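Lisitz Studio Announces Balance Update for Nomow, Removes Level Cap on Summon Abilities
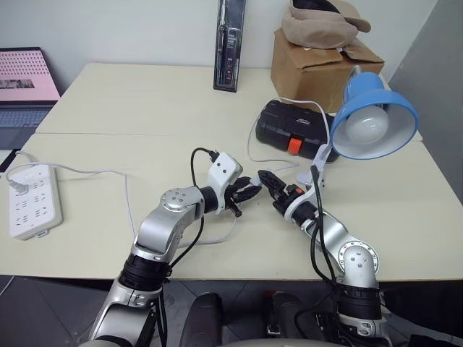

Update scheduled for 10/04/2019

Lisitz has confirmed that version 2.6 of its role-playing game Nomow will be released to all players on 10/04/2019. The update changes the way summoned allies gain strength, adds a new side area named Hostisby, and corrects 146 reported errors in quest text, item prices, and battle menus.

The largest change concerns summon abilities. Since the game's release, a summoned ally has stopped gaining power once the player's party reached level 60. Under the new rules, a summon will continue to grow with the character who calls it, up to the end of the game. Healing summons will draw on the caster's Spirit value, and attack summons will draw on Will. Both values are already shown on the character page and do not need to be unlocked.

"Players who built their party around summoning told us that the last third of the story left them with very few good choices," said Ditte Hafþórsson, lead designer for Nomow. "We agreed with that view, and we have spent the period since August testing a new growth table."

The studio stated that MP costs will rise for four of the strongest summons. The cost of the Lantern Whale will increase by 20 points, and its healing effect will no longer remove Silence from the party. Players who prefer the earlier effect may equip the Tidal Bell, which restores it for the wearer only.

New area and rewards

Hostisby is a flooded mining town reached by ferry from the southern docks. It becomes available after the party has completed the Salt Road chapter. The area contains a series of optional battles, a shop that trades only in ore, and one new summon, the Bjarnason Hound. The Hound has 1,354 HP when first met and absorbs lightning damage. Defeating it without the use of items awards the Miner's Whistle, an accessory that shortens the delay between summons by one turn.

Kári Bergmann, who wrote the Hostisby chapter, said the town had been planned for the original release and was set aside when the Salt Road story was rewritten. Parts of the earlier script have been kept, including the ferry keeper's songs. These will be presented with new recordings in English and Icelandic.

Saved games

Existing saved games will work with the new version. Summon values will be recalculated the first time a file is loaded, and the player will be shown the old and new figures side by side. The studio advises players who are in the middle of the Tower of Reeds to leave the tower and save in a town before installing the update. Files saved inside the tower will return the party to the entrance, and treasure collected on the upper floors will have to be collected again.

The download size is 738 MB. Players on the disc edition will need to connect to the network once in order to receive it. Ranked matches in the arena will be closed during the morning of the release and will reopen with a new season. Rankings from the current season will be stored and can be viewed from the records desk in the arena lobby.

Responses from players

Players in the public test group received the changes in advance. Josefien Geerts, who manages the group on behalf of the studio, reported that most written comments supported the new growth table. A smaller number objected to the higher MP costs, and one summon, the Glass Heron, was returned to its earlier cost as a result.

Balakrishnan Kulkarni, producer, said that no further changes to summons are planned this year. Work on the next update will center on the crafting menu and on loading times in the northern region.

Full release notes will be posted in the news section of the game's main menu on the day of the update. Questions about lost or damaged saved games should be sent to player support, addressed to Ragnheiður Þorgeirsson.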